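June, after lunch, bench two

Right, back on the gear plate. Solange wants the assembly notes readable by someone who has never touched one of these, so I spent most of the morning putting it together and taking it apart again and writing down where I went wrong (quite a few places!).

The plate is the Brellitz one, the round brushed disc with the big hole through the middle. I'd given it a wipe and gone over the underside with the 3000 grit, which took off the little burr Everaldo kept catching his sleeve on. I only did the underside. I like the brushed finish on top and didn't want to end up with one shiny patch and then have to chase it all the way round.

Cloth on the table again, the dark grey one. Osvaldo moans that it creases, and it does, and I did mean to bring the iron in. But small bright gears on a dark cloth are so much easier to find than on the bare top, where last time one rolled off and we were all on our knees looking for it. They don't roll on the cloth. They just sit there, lovely. I pulled it a bit further over on the one side before starting because it kept creeping back towards me.

Order I've settled on: plate down first, flat, not sitting on a fold. Run a finger round the rim and if it rocks anywhere, lift it and smooth the cloth. Then the first gear, then turn the plate so the next position comes round to the near side, then the second gear, and so on. I had been reaching across the plate for the far one and it's a silly way to do it, you catch the gear that's already on with your wrist. Érica spotted that in 7 seconds flat after I'd been doing it for an hour.

Two gears on and one still to go: 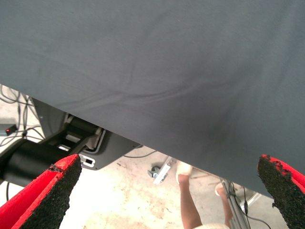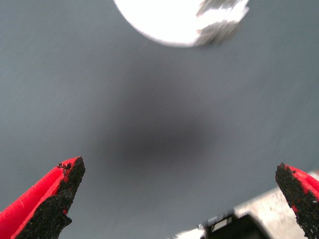
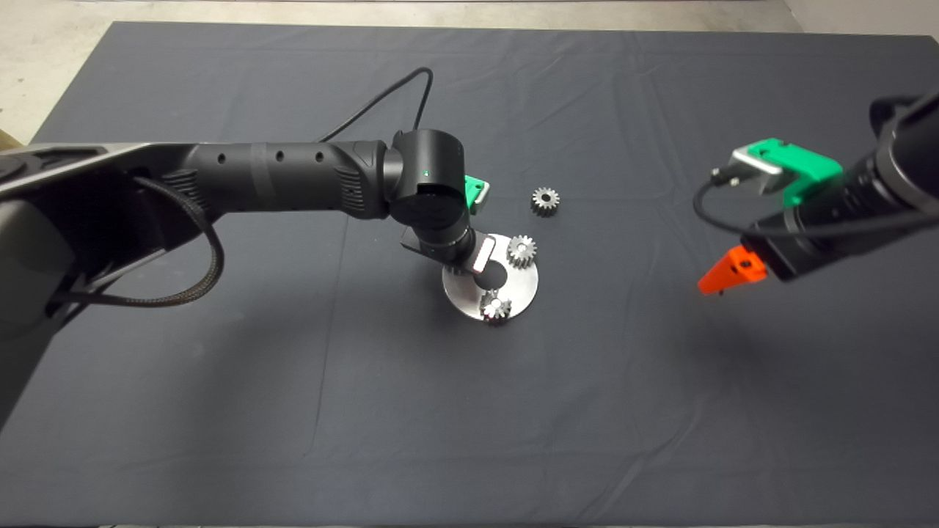

Do the gears have to go back on in the same positions they came off?

They can go anywhere on this plate. The gears in the set are all cut the same, so swap them about as you like. If one of them has been running stiff, though, put a dab of marker on it before you take it off, so you can tell later whether the stiffness goes with the gear or stays with the plate.

Times, for what they're worth: 78 seconds for a full build on the first go this morning, 70 on the last one before lunch. I wasn't rushing either. The saving was nearly all in turning the plate.

Things still bothering me. The bores are a snug fit and if you start a gear even slightly tilted it jams halfway, and then pushing harder only makes it worse. Lift it off and begin again, which is annoying to write in the notes but I can't think of a better instruction. A wipe of the light oil helps a bit. Iolanda reckons the Clirnow oil is too thick for this and I think she's right, it went gummy on the old set. I'll try the thin stuff from the cupboard.

Also the storage tin. The Grilix tin is a good size but the gears knock together in it, so I've cut a bit of felt for the bottom and want another bit to go between. Whoever has the good scissors, please put them back on the hook.

To do: iron the cloth (me), thin oil test, ask Solange if she wants the times in the notes or only the steps. Plate and gears to be left on bench two overnight, covered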